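第4章　床にオイルを入れる（椅子を使う部屋の場合）

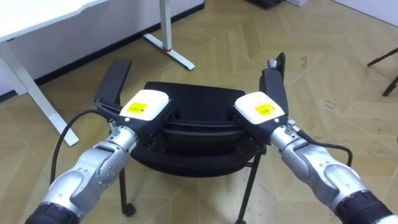

図4-1　明るい色のヘリンボーン張りの床と、肘掛けつきの黒いオフィスチェア

前の章で掃除と古いワックス落としまで済んでいる前提で進めます。まだの人は第3章に戻ってくださいね。ワックスが残ったままの床にオイルをのせると、そこだけいつまでもベタベタします。私は最初の部屋でこれをやって、一週間スリッパが床にくっつく生活をしました。

この章で使うのはPaluraの床用オイル（無着色）です。着色タイプを買った人は、手順は同じですが4-3の試し塗りを絶対に飛ばさないこと。ヘリンボーンは板の向きが一枚おきに変わるので、同じ色を塗っても光の当たり方で濃く見える板と薄く見える板が出ます。それが好きで寄木にした人も多いと思うけれど、濃い色だと差がかなりはっきり出るので、うちの寝室みたいに「あれ、こんな縞だったっけ」となることもあります（今は気に入ってます）。

4-1　用意するもの

・Palura床用オイル　1000 ml缶を一つ。六畳くらいの部屋なら二回塗ってもだいたい余ります
・Kondalumの白パッド（手持ちのホルダーにつくサイズ）
・毛の出ない綿の布。古いTシャツでじゅうぶん。プリントの入ったところは切り落としてください
・ゴム手袋
・ふたの閉まる金属の缶（使い終わった布を入れる用）
・水を入れたバケツ
・マスキングテープ
・膝当て

膝当てはぜひ。一枚目の板を塗っているときは要らないと思うんです。でも部屋の真ん中あたりで欲しくなって、そのころには手がオイルだらけで取りに行けません。

缶を開ける前に、よく振るのではなく棒でゆっくりかき混ぜます。底に白っぽいものが沈んでいたら、それがなくなるまで。買ったばかりの缶でも沈んでいることがありました。

【注意】オイルのしみた布は、丸めて放置すると自然に熱を持って発火することがあります。おどかしではなく本当の話です。使った布はすぐ水に浸して金属の缶に入れ、ふたをしてください。ゴミ箱にぽいっと入れるのはダメ。処分の仕方は自治体の案内に従ってください。

4-2　椅子の下を先に見る

机まわりの床は、ほかの場所と傷み方がぜんぜん違います。キャスターつきの椅子を使っている人は、座面の真下からぐるっと外側にかけて、細い線の傷や白っぽく乾いたところがないか見てください。昼間に窓と反対側から、床に顔を近づけて見るとよくわかります。電気の下だと見落とします。

1．椅子をどかします。肘掛けがしっかりしているものなら、両側の肘掛けを持って動かすのが楽です。ただし肘掛けが上に抜けるタイプもあるので、持ち上げるときは座面の下を持つこと。

2．キャスターを裏返して見ます。髪の毛や糸くずが軸に巻きついていたら、ピンセットと小さいはさみで取ります。ここに砂粒が噛んでいることが多くて、床の傷の犯人はだいたいこれ。

3．キャスターの材質を確かめます。硬いナイロンのものは、木の床にはあまり向きません。ウレタンなどの柔らかいものに替えられる椅子なら、塗り終わって椅子を戻すタイミングで替えてしまうのがおすすめです。軸の太さだけはちゃんと測ってから注文してくださいね。私は測らずに買って、五個まるごと返品しました。

4．傷が深くて爪が引っかかるようなら、そこは先に補修します（第6章）。浅い傷はオイルが入るとけっこう目立たなくなるので、とりあえずそのまま進めて大丈夫。

【メモ】椅子の下だけ塗り直したい、という相談をよくもらいます。できます。でも四角く塗ると四角い跡が残るので、板の継ぎ目を境目にしてください。ヘリンボーンだと境目がギザギザになって面倒に思えるんですが、そのギザギザのおかげで境目が目立たないんですよ！　寄木でよかったと思う数少ない掃除がらみの瞬間です。

4-3　試し塗り

1．ドアの裏、本棚の下になる予定のところなど、目立たない板を二枚選びます。必ず向きの違う二枚を。

2．布に小さじ一杯ほどのオイルをとって、木目に沿って薄くのばします。

3．十五分おいて、乾いた布で拭きとります。

4．一晩おいて、朝の光で色を見ます。塗った直後は濡れ色でかなり濃く見えるので、その場でがっかりしないでください。

このとき、オイルがしみこまずに玉になるようなら、床の表面にまだ塗膜が残っています。ウレタン塗装の床かもしれません。その場合はこの章の手順は使えないので、付録Bの見分け方を見てください。ウレタン塗装の上からオイルを塗っても、のっているだけで何もいいことがないです。

4-4　一回目の塗り

窓は開けておきます。風が強い日はほこりが飛んでくるので少しだけ。私は九月の午前中にやるのがいちばん好きで、真夏は乾きが早すぎて拭きムラになり、真冬はいつまでも終わりません。

1．巾木のきわにマスキングテープを貼ります。

2．出口からいちばん遠い角を決めて、そこから始めます。出口に背を向けて、後ろ向きに下がりながら進むかたちです。これを間違えると部屋の奥に自分を閉じこめることになります。笑いごとみたいですが、Trajkovskiの店で床材を買ったときに聞いたら、毎年何人かは窓から出ているそうです。

3．オイルを浅い皿に200 mlほど出します。缶から床に直接たらさないこと。たらしたところだけ輪じみになります。

4．Kondalumの白パッドにオイルをふくませ、皿のふちで軽くしごいてから、板の長い方向に動かします。ヘリンボーンは一枚ごとに方向が変わるので、きちんとやるなら一枚ずつ手の向きを変えることになります。ただ、私の感想を言うと、最後の拭きとりさえ丁寧なら塗るときは多少斜めでも平気です。パッドをくるくる回すのだけはやめておきましょう。

5．腕を伸ばして届くくらいの範囲を塗ったら、少し下がって次へ。継ぎ目にオイルがたまっていないか、下がるたびに見てください。

6．塗り始めから十五分たったところから、乾いた布で余分なオイルを拭きとります。一人でやるなら、塗る範囲を小さくして「塗る、待つ、拭く」を繰り返すほうが安全です。二人いるなら、一人が塗って一人が追いかけるのが断然楽ですよ。私はいつもTsion Ambayeに追いかけてもらっていて、この手順の「十五分」も彼女のキッチンタイマーから来ています。

7．拭き終わった目安は、手のひらを当ててもオイルがつかないこと。てかてか光っているところがあれば、まだ残っています。

【注意】拭きとりが足りないと、乾いてからべたつくうえに、靴下の毛や猫の毛が貼りついて取れなくなります。もったいないと思わず、しっかり拭いてください。

4-5　乾かして、二回目

一回目が終わったら最低でも一晩、できれば丸一日おきます。人もペットも入れないこと。

翌日、裸足ではなくきれいな靴下で入って、手で表面をなでてみてください。ざらっとするところがあれば、使っていない新しい白パッドで軽くこすります。力は入れなくていいです。出てきた粉は掃除機で吸って、固く絞った布で拭いて、また乾かします。

二回目は一回目の半分くらいの量で足ります。うちの仕事部屋では二回合わせて580 mlでした。手順は4-4と同じですが、待ち時間は十分で大丈夫。机まわりと入り口だけは、もう一度重ねてもいいと思います。よく乾いた古い床だと、そこだけどんどん吸うんです。

二回目を塗っても色が足りない気がするときは、一週間暮らしてから考えてください。たいていその間に見慣れます。

4-6　家具と椅子を戻す

・歩くのは二日目から（靴下かスリッパで）
・軽い家具は三日目から
・キャスターつきの椅子は一週間あと
・敷物やチェアマットは二週間あと

チェアマットは早く敷きたくなりますよね。でも乾ききらないうちにふさぐと、マットの形に色が変わります。Avportの透明マットをうちでは三枚使っていて、どれも裏に小さな突起のない平らなタイプです。突起つきはカーペット用なので、木の床には使わないでください。

戻すときは引きずらないで、二人で持ち上げて運びます。机の脚にはフェルトを貼っておくこと。両面テープのフェルトは半年くらいでずれてくるので、たまに裏を見てやってください。

一週間たつ前にどうしても机で仕事をしたいという人は、ダイニングの椅子みたいな脚だけの椅子に、厚手の靴下をはかせて使うといいです。見た目はちょっとかわいいです。

4-7　うまくいかなかったとき

べたつく
三日たってもべたつくなら、拭き残しです。布にほんの少しだけ新しいオイルをつけて、べたつくところをなでるように拭き、すぐに乾いた布で拭きあげます。新しいオイルが古いオイルをゆるめてくれます。

まだらになった
吸いこみの差です。薄いところだけ二回目の要領で足してください。濃いほうを薄くするのは削るしかないので、急いで足しすぎないように。

継ぎ目から黒っぽいものが出てきた
古い汚れが浮いてきただけのことが多いです。竹串に布を巻いて取ります。何度拭いても出てくるときは下からの湿気かもしれないので、床屋さん（髪のほうじゃなくて）に見てもらってください。

においが気になる
換気を続けて、一週間でだいぶ薄くなります。うちの洗面所は窓がないので三週間かかりました。

オイルが余った
ふたのふちについたオイルを拭いてから、ぎゅっと閉めて冷暗所へ。空気が多いと表面に膜が張ります。半分以下になったら、小さい容器に移しておくと長持ちします。容器には中身と開けた月を書いておいてください。私の棚には正体不明の瓶が二本あります。

ふだんの掃き掃除と、年に一度の軽い塗り足しについては第5章に書きました。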